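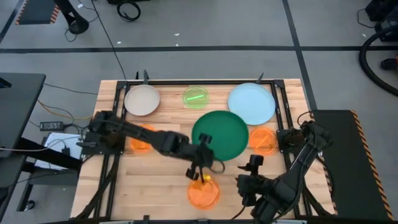

Trelmont Tennis Coaching Course, Level 2
Handout for Unit 9: Charting a match by rally length
December 2018

In the last unit we spoke about the serve and its targets. Today we continue with what comes after it, and how a coach can write it down during a match without missing the next point.

1. What we count

Rally length is the number of shots that land in the court, and the serve is counted as the first. An ace has length one. A double fault has length zero. If the returner puts the ball in the net, the length is also one, and many students make a mistake in this place. The last shot, when it is an error, is not counted.

We use three groups:
Short: zero to four shots
Medium: five to eight shots
Long: nine shots and more

Please keep to these groups in your homework, even if your club uses different ones. Otherwise we cannot put the sheets together.

2. What the numbers say

For this course we have charted 3238 points from the women's matches of the Jivell Cup, all on clay. Of these points, 51 percent were in the short group. Students are often surprised by this, as they expect that clay means long rallies. The long rallies exist, but we remember them better than we should. A point of twenty shots stays in the mind and a missed return is forgotten before the next serve.

This has a meaning for practice. If a player spends most of the session on crosscourt rallies from the baseline, she trains a situation that comes less often than the return and the first ball after the serve. I do not say that the baseline drill is bad. I say only that its share of the time should be compared with the chart.

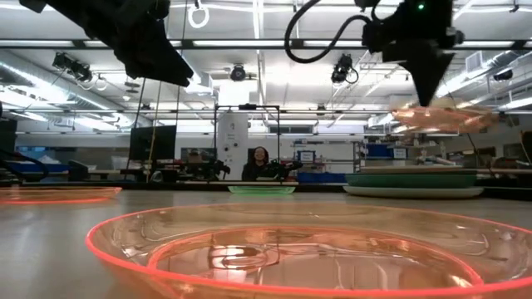
Fig. 1. Orange, green and white plates on the table.

3. How to write the chart

Take one line for each point. Write the server, the score before the point, first or second serve, the length, who won, and how it ended (W for winner, F for forced error, U for unforced error). Do not write comments during the game. The change of ends gives you enough time for them.

The difference between F and U is a question of judgment. Decide on your rule before the match and do not change it when your own player is losing. If you have doubt, write F.

The program Balix can make the tables from your sheet, but for the first two matches I ask you to do it by hand. You will see faster where your notes are not clear.
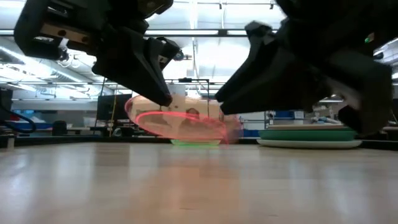 4. Reading the chart with the player

Wait until the next day. Show one table, and let the player speak first about what she sees in it. A common case is a player who wins the medium rallies and loses the short ones. She will usually say that she must be more patient, but the chart is asking for a better return.

Be careful with small samples. One set can have fewer than 10 long rallies, and from this you cannot conclude much.

Homework

Chart one full match at the Yatsenko courts or from video. Bring the sheet and the table by hand to the first class in February. Write on top the surface, the type of balls and your rule for F and U.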